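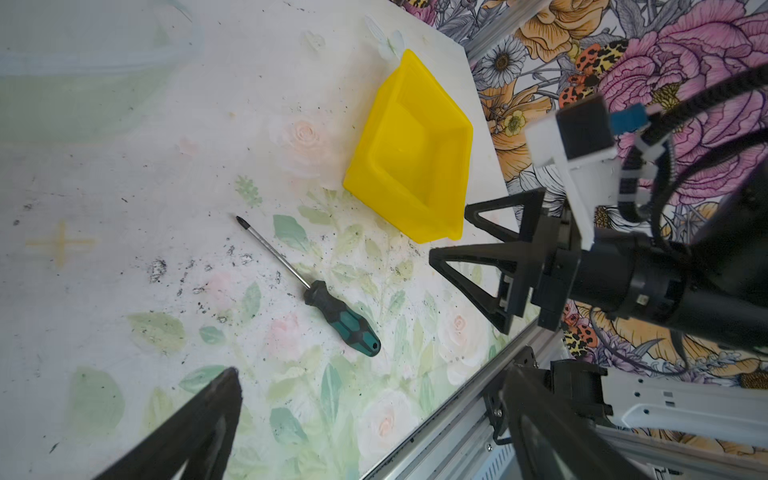 Category: News and Society

What I read about the district hospitals this month

20 Feb 2023

Since August I try to follow the health news from my region every morning, before work. My family still lives there, so for me these are not faraway stories. My aunt goes to the clinic in Tinness, and my cousin Retno Hartono is a midwife at the one in Jugah.

This month the big topic is the maternity ward in Jugah. The ward has 45 beds and it must serve a very large area. The local paper wrote that 1,337 babies were born there last year. When I read this number to Retno on the phone, she was not surprised. She told me that on some nights two mothers share one bed, and the second midwife is called from home if her phone has a signal.

The health office promised a new building two years ago. The foundation is there, and also a sign with the name of the contractor. After that the work stopped. One newspaper says that the money did not arrive, another says that it arrived and was used for the road to Alari. I don't know which one is right, and I don't want to repeat an accusation that I cannot check.

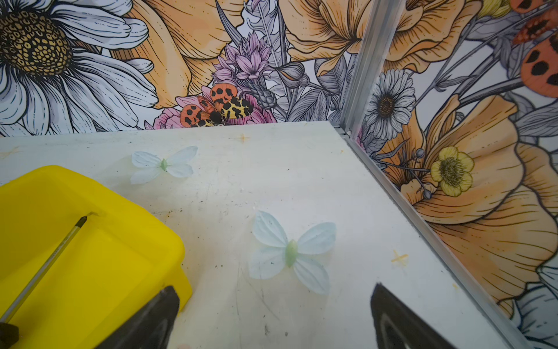 What I can check is the price for the families. An ambulance from Alari to Jugah is free on paper, but the driver asks for fuel, and people pay because they are afraid. After the rains the trip can take half a day. My aunt knows a woman who went by motorcycle in her ninth month.

Last week there was a meeting in front of the town hall. The radio counted 3,000 people, the police said 270. Such a difference makes me laugh a little, although the subject is sad. The nurses asked for three things: the missing salaries from last year, a generator that works, and a date for the new building. They received an answer only about the generator.

My friend Ignacio Delacroix, who lived many years in Romby, wrote to me that it was the same in his town, and that the ward was finally built when the local radio read the names of the responsible persons every Friday. I liked this idea, and I sent it to Retno. She answered that their radio station has the same generator problem as the hospital.

The next council session is in two weeks. I will listen to it if the internet connection allows, and I will write here what they decide about the salaries.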